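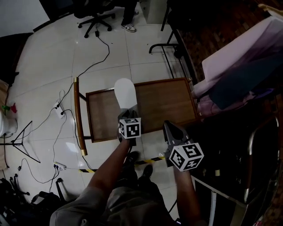
Gijs Dekker wrote to me that I'm too hard on job boards, that he found his last two positions through one, and that if people don't like walk-in hiring days they should just stay home. Fair enough, Gijs! But I still think the walk-in day is a lousy way to hire junior IT people, and I've now stood in enough of those lines to have an opinion.

The one at Holuvel last November was my third. The ad said freshers welcome, bring 3 copies of your resume, Linux basics a plus. It didn't say how many openings there were. I drove in from Uststead (an hour, plus parking), got a paper slip with a number on it, and sat until mid-afternoon for a talk that lasted less time than it took me to find the restroom. They asked whether I'd be willing to relocate. Then they asked for the resume I'd already uploaded – twice.

What bugs me is the vagueness. A company knows if it has 28 seats or 2000. Put it in the ad! Put the pay range in too, and the shift pattern, so that people who can't work nights don't burn a vacation day finding out.

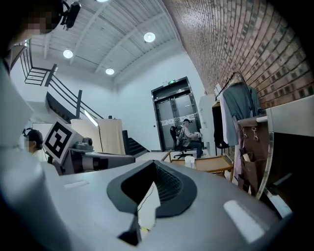

What I'd do instead

Vass, where I ended up, did it pretty simply. They emailed a small task (read a log, say what you think broke, suggest a fix) and gave everybody a week. Then came a phone call with Divina Espiritu, who had read my answer and argued with me over it for half an hour. I loved that call. I was wrong on one point and she still moved me forward.

Sure, it takes more of somebody's time per applicant, and I can hear the recruiters groaning. If 1000 people apply, fine, make the first round shorter. But please stop calling a room full of folding chairs an opportunity. And if you're heading to the next Eritz walk-in anyway, email them first and ask how many jobs there are.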